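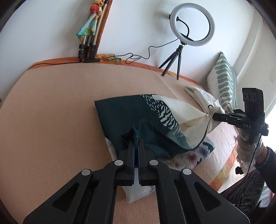
**Trevor:** Depends what you're putting it away for. If it's going in a drawer, fold it. If it's going in a suitcase, roll it. I wouldn't do a printed scarf any other way.

**borkgate:** It's for a drawer. I've got 22 of them now, mostly square, a few long ones, and I'm sick of pulling the whole lot out to find the one with the flowers. The teal one on the bed is my test piece. Whatever I do, the pattern I want ends up on the inside.

**funby_22:** Lay it face down first. Smooth it out, then fold the sides in, so the good side is what you see at the end. Then stand them up on edge in a shoebox, like files.

**Trevor:** Standing up doesn't work with anything slippery. Mine slump over by February every year and I start again.

**funby_22:** Then your box is too wide. Mine is 18 cm across and nothing moves.

**Jinlong Long:** I'd skip folding altogether. Hang them. I use an Ostetti trouser hanger with the bars and drape 2 on each bar. No creases, and you can see the colours from the door.

**borkgate:** No closet space, unfortunately. It's a drawer or nothing.

**Trevor:** Hanging isn't crease-free either, you get a line where the bar is. Less of one if you slip a bit of pool noodle over it.

**Jinlong Long:** Never had a line on mine. What are yours made of?

**Trevor:** Polyester, the lot.

**Jinlong Long:** Mine are cotton and wool, so maybe that's it.

**borkgate:** OK, tried the face down thing. Better - the flowers are on the outside now, but the corners won't stay square. They slide out as soon as I pick it up.

**funby_22:** Fold it in thirds lengthwise, then in half, then in half again. Pick it up by the fold and leave the corners alone. A bit of tissue in the middle helps with the thin ones.

**Trevor:** Tissue for 22 scarves is a lot of tissue.

**funby_22:** I bought a pack of 290 sheets for moving house and I'm still using it.

**borkgate:** I have tissue from shoe boxes, I'll use that. Is it worth ironing them first? Some have been in a bag since we moved.

**Jinlong Long:** Cool iron, with a tea towel over the print. Let them sit flat for an hour before you fold them.

**borkgate:** Will do the long ones tonight and the squares after.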